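FOR IMMEDIATE RELEASE

Branel Institute Calls on Clastow County to Drop Second Kitchen Rule

CLASTOW – The Branel Institute today asked the Clastow County Board to repeal the ordinance that bars residents from selling home-cooked food unless they build a second kitchen for the purpose. The board is expected to take up the ordinance in May.

The rule was adopted 11 years ago. It requires anyone who sells prepared food from home to install a separate kitchen, pay a $400 annual fee and pass three inspections before the first sale. Supporters said at the time that it would protect the public. The institute says it protects established restaurants from competition and keeps people with little money out of a trade they already know.

"The county has decided that a family can be trusted to feed its own children and its guests, but not to sell a tray of tamales to the people next door," said Renato Zúñiga, director of local policy at the Branel Institute. "Politicians of both parties like to talk about helping working people. In Clastow they could start by getting out of the way."
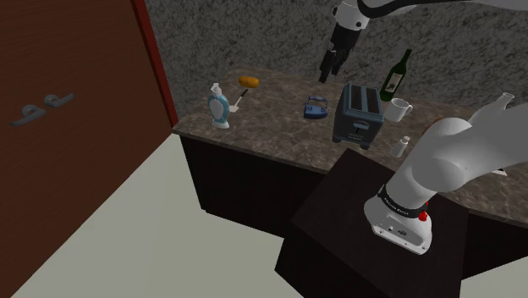 Under the institute's proposal, home cooks would complete a food safety course, label what they sell and keep a record of their customers. The county could still inspect any kitchen after a complaint, and it could still shut down a seller who puts people at risk. What it could not do is demand a second room. One ordinary kitchen, with cabinets below a stone-patterned countertop like the one shown here, would be enough to apply. The type of counter, the color of the walls and the number of doors would be the homeowner's business.

The institute also objects to the way the rule is enforced. Fines start at $400 and double with each repeat violation, and sellers have no right to a hearing until they have paid. The proposal would require a written warning first and give residents 40 days to fix a problem.

"You should not have to pay a fine to find out what you did wrong," Zúñiga said. "That is backward, and it falls hardest on people who can't afford a lawyer."

The full proposal, titled the Domínguez Plan after the street where the first fines under the ordinance were issued, is available on request. Residents who want to speak at the May meeting should sign up with the county clerk by noon on the day of the meeting – late requests are not accepted.

The Branel Institute studies local regulation and small business. It takes no government money and does not endorse candidates.

Media contact: Press Office, Branel Institute, Trilteo Building, Clastow

###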